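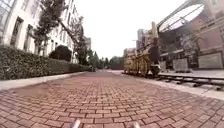
Ernside opens its brick walk to walkers this October

ERNSIDE, October - The long brick walk at Ernside is now a signed walking route from end to end, and everyone who lives, works or studies nearby is invited to come and use it. The new route is called the Runen Walk. It starts on the wide brick path, follows the clipped hedge past the white building, and continues along the road toward the trees. It takes 11 minutes at an easy pace, or a good deal longer if you stop to talk.

People have been walking this way for years, of course. The trouble was that newcomers didn't know it was there! Visitors coming for an appointment would drive the last stretch, or follow the main road with the traffic, when a much nicer way in was right beside them. The Runen Walk gives that path a name, a printed map and a proper place in the Ernside visitor guide.

"I walk it most mornings before eight, and I love it at that hour," said Ye-seo Sun, who led the project for the Ernside grounds office. "You have the hedge on one side and the brick running out ahead of you, and you can hear birds. We wanted more people to have that at the start of their day."

The work began in spring with the paving. Crews from Joo, the landscape firm that looks after the grounds, went over the path brick by brick and reset 200 that had sunk or worked loose. The original bricks went back in wherever they were sound, so the color of the path still varies a little from one to the next, and we like it that way. The joints were cleaned and filled at the same time. The hedge had its main trim in late summer, once the young birds had gone, and the trees behind it were checked and left to grow as they please. 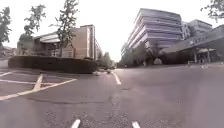
The road section has had less done to it so far. Its surface is worn in places, and there are cracks that need sealing before the cold weather settles in. Sealing is planned for the end of the month, in the early hours, and the road will stay open to cars during the day. The painted markings will be looked at once that work is finished. Walkers should keep to the side and watch for vehicles, as they always have.

"Paving is slow work and most of it is done on your knees," said Mi-kyung Yeom, site lead at Joo. "But people kept stopping to ask us what was going on and where the path went. One woman had worked in the next street for nine years and had never been down it. She came back the next day with two friends."

The free map shows the full route, the side entrances and the step-free way in. A first run of 1,000 copies has been printed, and they can be picked up at the Ernside front desk or at the Nundemel café, which opens at 7:30 a.m. The café will give a free hot drink to the first 100 people who bring in a map during October.

A guided walk will set off at noon on the opening day, led by Ye-seo Sun, with time for questions about the trees and the paving. There is no need to sign up. Dogs on leads are welcome, and strollers and wheelchairs can manage the brick section comfortably.

Questions about the route, or reports of a loose brick, can be left at the Ernside front desk.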